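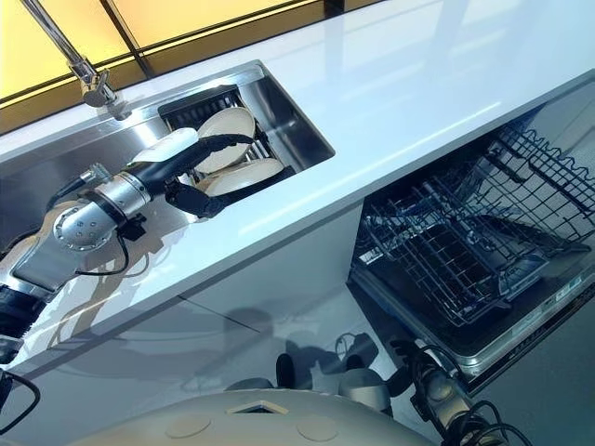
Viorica Vukčević

I finally got to see The Salt Road at the Lestamley Playhouse last night and I've had the second-act waltz stuck in my head since I woke up. I hummed it all through breakfast!

If you don't know it, it's a dance piece with hardly any story – a lighthouse keeper, two sisters, a storm – and a live score for strings, accordion and one very busy percussionist. The company is Fulalex, the same people who did that chilly winter piece I went on and on about in March. I liked this one so much more. It's warmer, and it's funny in places (the bit with the umbrellas!), and the younger sister has a solo near the end where the music drops down to a single cello and you could hear her feet on the boards.

I'd bought the cast recording before I went, the one on the Heinonen label, and I wasn't crazy about it. It's only 4 players and the storm sounds kind of thin at home. In the theater they had twice that, and the drums came up through my seat. So now I'm listening again and filling in the rest from memory, and track six has gone from one I skipped to my favorite.

My only gripe is the intermission. It comes right after the storm breaks, the lights go up, and 200 people stand in line for coffee. I would have happily sat in the dark a while longer.

They're doing it again next month with a different older sister, and I already have my ticket – balcony this time, left side.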